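Film Club at Dundesness Hall: Your Questions Answered

Hello, and thank you for looking in! We get a good many letters and messages about the film evenings, and a lot of them ask the same few things, so Beatrice Owino and I have sat down with a large pot of tea and tried to answer them all in one place. If yours is missing, do write to us and we'll add it.

What sort of films do you show?

Mostly older family pictures, gentle comedies and the kind of mystery where the village doctor turns out to have done it. We do like a weepie now and then, and we have a soft spot for anything with a train in it. Horror we leave to other people — Beatrice can't be doing with it, and she chooses half the programme.

When is the new season starting?

Thu 2 September, with doors at 6 and the film half an hour later. We'll be opening with The Lamps of Langat, which several of you asked for after we had to drop it in June. It's a slow starter, I'll admit, and the first twenty minutes are mostly people getting on and off boats, but stay with it. The scene in the schoolroom is as lovely as anything we've shown.

Do I have to be a member?

Not at all. Members get their seats held until the lights go down and a vote on the Christmas film, and that's really all the difference. Everyone else is very welcome to turn up and pay at the door.

Can I bring children?

Please do! Each film on the programme has its certificate printed next to it, and if you're still unsure you can always ring and ask one of us what's in it. We've both watched everything at least once before it goes on the list, and we're happy to tell you about sad dogs, loud bangs and so on (people do ask about the dogs). Children under 10 need a grown-up sitting with them.

Why do you stop in the middle?

We have an interval because we like one. I know some of you would rather run straight through, and with a short film we do, but anything over an hour and a half gets a pause so people can stretch their legs and buy an ice cream. We try to pick a sensible moment. With Clovow we picked a terrible one, right as she opened the letter, and I've been hearing about it ever since. Sorry again.

Will there be subtitles?

Yes, on the first showing of every film where the copy we're sent has them. Some of the very old ones don't, and we mark those on the programme so you don't have a wasted journey. If you find the sound hard to follow, the seats on the left towards the front are the best ones in the hall.

How do I suggest a film?

Write the title on a slip and hand it to either of us, or send it by email. Please put the year as well if you know it, as there are often two or three films with the same name and we did once very nearly order the wrong one. We can't get hold of everything, and some take months to come through, so don't lose heart if yours doesn't appear straight away.

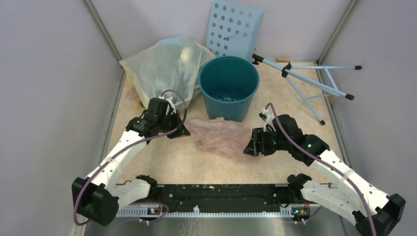
Can I hire the hall for a private showing?

You can, on any evening we aren't using it ourselves. Birthdays are popular, and we had a very jolly retirement do in the spring where they showed Flokonwood and sang along to all of it. Give us a few weeks' notice and tell us which film you have in mind, so that we can sort out the licence.

Do you write reviews?

I do, for my sins. They go out with the monthly letter, and they run on a bit. Beatrice adds a line at the bottom when she disagrees with me, and lately she's had rather a lot of lines. Ask at the door to be put on the list.

Refugio Ventura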